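Progress report to the Pakzad Fund: "Wisar", six-part television drama
By Marjan Golestani, line producer
Friday, February 23, 2024

This report covers the period from contract signature to the close of script development. Production is with Zeltitz, under the development and pre-production grant. The next report is due at the end of March.

1. Scripts

Episodes one to four are locked. Episode five is in third draft and episode six in second draft. The combined page count for the locked scripts came in above plan, and two courtroom sequences in episode three were merged to bring it down. The script editor's notes on episode five concern the timing of the sister's return, which currently falls after the ferry inquiry has closed. The writers will move it forward. No change to the number of speaking parts is expected.

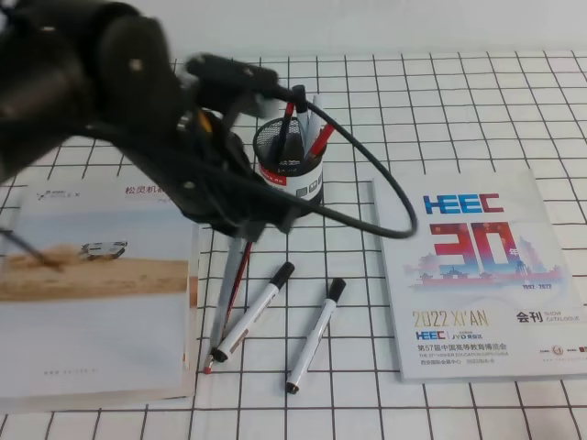

Pen holder and gridded sheet on the desk.

2. Casting

The two leads and the harbor master are under contract. The part of the younger brother is still open. We saw 82 actors for the supporting roles over two rounds and hold 15 for recall. Recalls will be read in pairs against the confirmed leads, using the kitchen scene from episode two.

One confirmed supporting actor has a stage commitment that overlaps the first block. His agent has offered split dates – workable if the inquiry scenes are shot together at the end of the block. The first assistant director has revised the schedule on that basis.

3. Locations and design

Fimetti has completed the survey of the coastal locations. The ferry terminal is agreed in principle, with night access only. The school is no longer available during term, and a replacement has been found further inland. The move adds one unit travel day. Studio sets remain as described in the application, except that the inquiry room will be built with a removable rear wall for the two long takes in episode four.
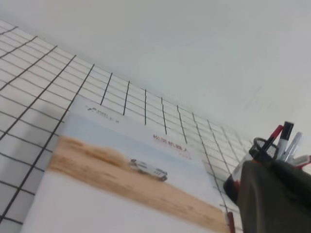
Printed booklet against the wire grid panel.

4. Budget

Spending is within the approved total. Casting is over its line by 1,000 euros owing to the second round, and this has been covered from the travel line. Script costs are under, as one fee falls due only on delivery of episode six. Contingency stands at around 10 percent and has not been drawn on.

5. Risks

- Open role: if the younger brother is not cast before the read-through, his scenes move to the second block.
- Terminal access: written confirmation is outstanding. The fallback is the smaller landing stage, with a rewrite of one scene.
- Episode six: late delivery would delay the music brief but not the shoot.

6. Next period

Work planned for March is the recall readings, the full cast read-through, delivery of the final two scripts and signature of the terminal agreement. We request approval of the transfer in section 4 before the read-through. A revised cash flow will follow with the signed location agreements.

Contact: Zeltitz production office | © 2024 Zeltitz | Back to top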